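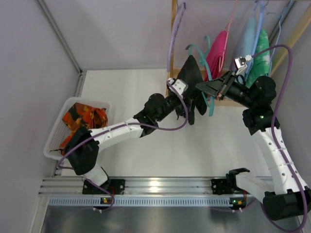 Stilstead 暮らしの道具部 取扱説明グループ

サイト内検索 キーワードを入力 検索

Zomau ワードローブ管理セット 使い方ガイド
第4章 はじめての登録と衣替えの準備
最終更新 2026年1月8日

前の章でハブの設置とアプリの接続が終わったら、いよいよ服の登録です。Zomau でいちばん楽しいのはここからで、書いている私たちも、自宅で登録をやり直すたびに「こんなの持っていたっけ!」と声が出ます。クローゼットの奥で眠っていたカーディガンや、買ったまま袖を通していないシャツが次々に出てきますから、時間のある休日に、好きな音楽でもかけながら進めてみてください。

一日で全部終わらせる必要はありません。アプリは途中の状態をそのまま覚えているので、引き出しひとつ分だけ登録して翌週に続き、という進め方でもまったく問題ありません。

4-1 用意するもの

・Zomau 本体セット(ハブ、読み取りペン、布タグ、クリップタグ)
・アプリを入れたスマートフォンまたはタブレット
・服を広げられる平らな場所(ベッドの上で十分です)
・ハンガー
・服を仮置きするかご、または大きめの袋
・鉛筆とメモ用紙

布タグは洗濯できるタイプ、クリップタグは洗濯前に外すタイプです。形がよく似ているのですが、裏面に水色の線が入っているほうが布タグです。両方を同じ箱に戻してしまうと後で見分けるのが面倒なので、袋から出したら先に小皿などに分けておくと作業がはかどります。

注意:クリップタグをつけたまま洗濯機や乾燥機に入れないでください。タグが壊れるだけでなく、ほかの衣類を傷めることがあります。

4-2 仮の分類を決める

登録を始める前に、アプリ側で「棚」をいくつか作っておきます。棚といっても実際の家具と一致していなくてかまいません。「通勤」「休みの日」「運動」「よそいき」のような使い方の名前でも、「寝室の左」「廊下の引き出し」のような場所の名前でもよく、混ざっていても動きます。

1. アプリのホーム画面で「棚」を押します。
2. 右上の「+」を押し、名前を入力します。
3. 色を選びます。初期設定は灰色です。
4. 「保存」を押します。
5. 必要な数だけ 2 から 4 を繰り返します。

棚の名前はあとから何度でも変えられます。最初はざっくり 4 つくらいから始めるのがおすすめです。細かく分けたくなる気持ちはとてもよくわかるのですが(私は最初に「春のはじめだけ着る薄手の上着」という棚を作りました)、登録が進むと自然に必要な棚が見えてきます。

メモ:家族で使う場合は、棚を作る前に「設定」から「メンバー」を開き、使う人を追加してください。棚ごとに、見られる人と書き込める人を選べます。お子さんの服の棚は、大人全員が書き込めるようにしておくと衣替えの時期に助かります。

4-3 服を登録する

さあ、本番です!

1. 登録する服を一か所分だけ取り出します。クローゼット全部を一度に出さないでください。部屋が埋まります。
2. ポケットの中を確認します。
3. 布タグまたはクリップタグを 1 枚選び、読み取りペンの先をタグの中央に軽く当てます。
4. ペンが短く鳴り、アプリに「新しい服」の画面が出ます。
5. 種類を選びます。トップス、ボトムス、ワンピース、上着、小物の中から近いものを押してください。
6. 色を選びます。柄物は、いちばん面積の大きい色で登録します。
7. 洗濯表示を撮影するか、記号を一覧から選びます。
8. 棚を選び、「登録」を押します。
9. タグを服に取りつけます。

ペンが長く 2 回鳴ったときは、そのタグがすでに別の服に使われています。画面に元の服の名前が出ますので、間違いなら「解除」を押し、そうでなければ別のタグを使ってください。

手順 7 の撮影は、慣れるまで少しこつがいります。洗濯表示の布を指で平らに伸ばし、窓際の明るい場所で、真上から撮るとうまく読み取ってくれます。かすれて読めない表示は無理に撮らず、「表示なし」を選んでください。後で「手洗い」「洗濯機」「クリーニング」だけを手で入れておけば、洗濯のお知らせ機能はちゃんと使えます。

注意:黒や紺の服は、洗濯表示も生地も暗く写りやすいため、読み取りに失敗することがあります。その場合は服の下に白いタオルを敷いてみてください。びっくりするほど変わります。

タグの取りつけ位置

・シャツ、ブラウス:裾の内側、左の脇線の近く
・Tシャツ、ニット:裾の内側。ニットはクリップタグを使わず、布タグを縫いつけます
・ズボン、スカート:ウエストの内側、後ろ中心
・コート、ジャケット:内ポケットの口
・ワンピース:洗濯表示の布の裏
・マフラー、帽子:品質表示がある場合はその裏、ない場合は目立たない端

布タグの縫いつけは四隅だけで大丈夫です。ぐるりと縫う必要はありません。アイロンで接着する場合は、当て布をして中温で押さえ、完全に冷めるまで動かさないでください。

注意:革、毛皮、シルク、撥水加工の生地にはアイロン接着をしないでください。

4-4 ハンガーと並べ方

登録した服をクローゼットに戻すとき、ハンガーの向きを全部そろえてみてください。それだけで見た目がすっきりして、ちょっと感動します。Zomau には「着た日」を記録する機能がありますが、ハンガーの向きを使う昔ながらの方法と組み合わせると、スマートフォンを取り出せない朝でも記録が抜けません。

1. すべてのハンガーのフックを、手前側から奥へ向けてかけます。
2. 着た服を戻すときだけ、フックを反対向きにかけます。
3. 週末に、反対向きになっている服のタグをペンでまとめて読み取ります。
4. アプリの「着た日」で「今週」を選び、保存します。
5. フックの向きを元に戻します。

ハンガーの厚みがばらばらだと肩の位置がずれて、奥の服が見えにくくなります。同じ種類にそろえられればきれいですが、わざわざ買い替えなくても、厚いものは上着、薄いものはシャツと分けるだけでずいぶん変わります。

別売りの Ganthorpe スタンドをお使いの方は、上段に丈の短い服、下段に折りたたんだ服を置いてください。コートのように長い服を上段にかけると裾が下段に触れ、しわの原因になります。スタンドの組み立てと耐荷重については、スタンド付属の説明書をご覧ください。

注意:濡れた服をスタンドにかけたまま、扉を閉めた収納の中に置かないでください。

4-5 衣替えモードを使う

待ってました、という方も多いのではないでしょうか。衣替えモードは、登録済みの服を「いま着る服」と「しまう服」に分け、しまう順番まで一覧にしてくれる機能です。

1. ホーム画面で「衣替え」を押します。
2. 「しまう季節」を選びます。
3. 候補の一覧が出ます。今季も着る服は、名前を左に動かして外します。
4. 「洗う」の印がついた服を先に洗濯します。
5. 乾いた服から、タグをペンで読み取ります。
6. しまう箱を選び、服を入れます。
7. 全部終わったら「衣替えを終了」を押します。

手順 3 の候補は、着た日の記録と登録時の生地の情報から作られます。使いはじめの年は記録が少ないので、候補が少しとんちんかんかもしれません。8月に厚手のパーカーが「いま着る服」に残っていたら、遠慮なく動かしてください。動かした内容は次の衣替えに反映されます。

冷房の効いた部屋で着る羽織りものは、夏の間もしまわないほうが便利です。服の詳細画面で「一年中」を有効にすると、候補の一覧に出てこなくなります。

箱の登録

箱にもタグをつけられます。クリップタグを持ち手に留めて、服と同じようにペンで読み取り、種類で「箱」を選ぶだけです。次の衣替えでは、箱のタグを読み取ると中身の一覧が出ます。押し入れの上段から箱を下ろして、ふたを開けて、違った、と戻すあの作業がなくなります。これが本当にうれしい!

箱の名前は「冬 ニット 1」のように季節を先に書くと、一覧で並んだときに探しやすくなります。メモ用紙に同じ名前を鉛筆で書いて箱の内側にも入れておいてください。電池が切れていても中身がわかります。

注意:防虫剤を使う場合は、種類の違うものを同じ箱に入れないでください。使用量は防虫剤の表示に従ってください。

4-6 登録数とデータの保存

基本プランで登録できる服は 566 着までです。箱と棚はこの数に含まれません。登録数はホーム画面の下に表示されます。手放した服は「削除」ではなく「卒業」を選ぶと、登録数から外れたうえで記録だけが残り、あとで思い出として見返せます。個人的にとても好きな機能です。使い終えたタグは、布タグもクリップタグも、別の服に使い回せます。

データを書き出す

1. 「設定」から「データ」を開きます。
2. 「書き出す」を押します。
3. 保存先を選びます。
4. 「完了」と表示されるまで、アプリを閉じないでください。

写真を含めて書き出すと時間がかかります。試験用に 293 着分を写真つきで書き出したときは、お茶を淹れて飲み終わるころに完了しました。写真なしならすぐに終わります。

機種変更のときは、新しいスマートフォンで同じメールアドレスを使ってログインし、ハブの横のボタンを長押ししてください。ランプが青く点滅したら、アプリの「ハブを引き継ぐ」を押します。古いスマートフォンのアプリは、引き継ぎが終わってから削除します。

4-7 うまくいかないとき

ペンが鳴らない
電源が入っているか確認してください。しばらく使わないと自動で切れます。後ろのボタンを一度押し、緑のランプがつけば使えます。つかない場合は充電してください。

ペンは鳴るのに画面が変わらない
アプリが衣替えモードのままになっていることがあります。ホーム画面に戻り、「登録」を開いてからもう一度読み取ってください。それでも変わらないときは、スマートフォンの近距離通信の設定を確認します。

隣の服のタグを読んでしまう
服が重なっていると、下のタグに反応する場合があります。読み取る服を手前に引き出すか、ペンを布に対してまっすぐ立ててください。たたんだ服を積んだまま読むときに起こりやすい症状です。

布タグがはがれた
接着面に糸くずがついていると、もう一度アイロンをかけても留まりません。四隅を縫って使ってください。登録し直す必要はありません。

色が実物と違って表示される
撮影した写真の色と、登録した色は別々に保存されています。服の詳細画面で色の丸を押すと変更できます。

棚が家族の画面に出てこない
棚の詳細画面で、相手に「見る」の権限がついているか確認してください。権限をつけた直後は、相手の側でアプリを開き直すと表示されます。

4-8 Liyanage 連携(お使いの方のみ)

洗濯管理アプリ Liyanage をお使いの場合は、Zomau に登録した洗濯表示をそのまま送ることができます。

1. Zomau の「設定」から「連携」を開きます。
2. 「Liyanage」を選び、画面に出た番号を控えます。
3. Liyanage を開き、「外部の服リスト」に番号を入力します。
4. Zomau に戻り、「送る棚」を選びます。
5. 「連携を開始」を押します。

番号は時間がたつと無効になります。入力できなかったときは手順 2 からやり直してください。連携中に Zomau で服の名前を変えると、Liyanage 側の名前も変わります。逆向きには反映されません。

「クリーニング」の印がついた服は、家庭洗濯の一覧には出てこず、「お店に出す」の欄にまとまります。受け取ってきた服は、カバーを外して風を通してから、タグを読み取ってクローゼットに戻してください。クリップタグは出す前に外し、服の名前を書いたメモと一緒に小皿へ置いておくと、戻ってきたときにすぐつけられます。

着た日の通知、コーディネートの保存、旅行の荷造りリストの作り方は第5章で説明しています。荷造りリストは登録した服が少なくても使えますので、旅行の予定がある方は、持っていきたい服だけ先に登録して第5章へ進んでください。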